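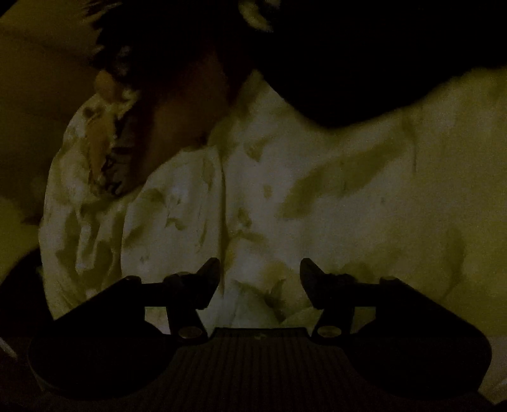 A hand-held gripper and a stained white cloth, seen from behind the fingers.

What the Hand Leaves Out

I have now been told by five different people that the way to teach a robot to handle cloth is to just show it. You pick up a gripper with a handle on it, you do the job yourself, the gripper records what it sees, and you do it again. After enough rounds a machine is supposed to be able to do it without you.

I spent part of July watching this at a textile sorting shop in Okcombe, where a small company called Drilmont is gathering what it calls demonstrations. The goal for the summer was 1,381 of them. When I arrived they had 303. The job was to take a piece of used fabric off a heap, open it out enough to judge it, and put it in one of two bins, keep or rag.

Perla Tapia does most of the recording. She sorted by hand for years before anyone gave her a gripper, and she is very good. She is also slower with the thing than without it, by a lot. Bare-handed she'll have a shirt by the shoulders before I've worked out that it is a shirt. With two stiff fingers she has to hunt for a fold that stands up, pinch it, lift, see what falls open, put it down, and pinch again somewhere else.

So my first complaint is a plain one. What the machine learns from is Perla with a handicap. Drilmont's people say that's the point, because the robot will have the same two fingers and there is no use teaching it tricks it can't do. Fair enough. But then let's stop saying the robot is learning from an expert. Most of what makes her an expert is in the parts of her hand that she isn't allowed to use.

My second complaint is about dirt. Look at the cloth in the picture. It's crumpled, it's smudged olive and brown, there's a long smear across it, and the light is poor and kind of green. Is it a keep or a rag? I asked Perla how she decides with a piece like that and she rubbed her thumb against her fingertips. She feels for it. Grease has a drag to it, she said, and old dye doesn't, and some marks that look terrible are just dust. None of that goes through a plastic fingertip. What goes into the recording is that she looked at a blotchy thing and moved it left.

Ute Reinholz, who runs the project, was patient with me about this. Her view is that enough examples will cover it, that the picture holds more clues than I think, and that people always say the feel of the thing can't be learned right up until it is. She might be right! I've been wrong about machines before. I once wrote that no one would ever trust one to park a car.

But "enough" is doing a lot of work in that answer. On the Monday I was there, Perla recorded 109 demonstrations and Chaiwat Sriwong, who is newer, recorded 30. I watched them sort the same heap and they did not agree. Chaiwat threw out pieces Perla would have kept. He grabs from the middle and she goes for edges. All of it goes into the same pile of data with the same label on it. When I asked whether anyone checks the calls, I was told there are plans to. Meanwhile two people's habits, one of them still picking up the trade, are being averaged into something that will later be described as what the robot "knows."

The remote control version didn't cheer me up much either. In the back there's an arm that Yupin Kaewkla drives from a chair, with a screen and a pair of handles. She says it's tiring in a way the handheld isn't, mostly in the eyes, and that she never quite believes how far away anything is. Her recordings come from the very machine that will do the work, which ought to count for something. They also include a great deal of waiting and poking. I'd want to know what a robot makes of a pause. Yupin pauses to think. A copy of her would pause for no reason at all.

I don't think this is a scam, and I don't think it's useless. Pick up the cup, put the lid on the box — showing seems like a fine way to teach those. Cloth that is clean and roughly the right way up, maybe. What bothers me is how fast people move from there to the rest of it, as if a dirty heap in bad light were the same lesson with a few more repeats.

Drilmont wants to show the system to buyers once the count is reached. I asked Ute whether the heap for that day would come off the truck like the ones Perla gets. She said they hadn't settled that yet.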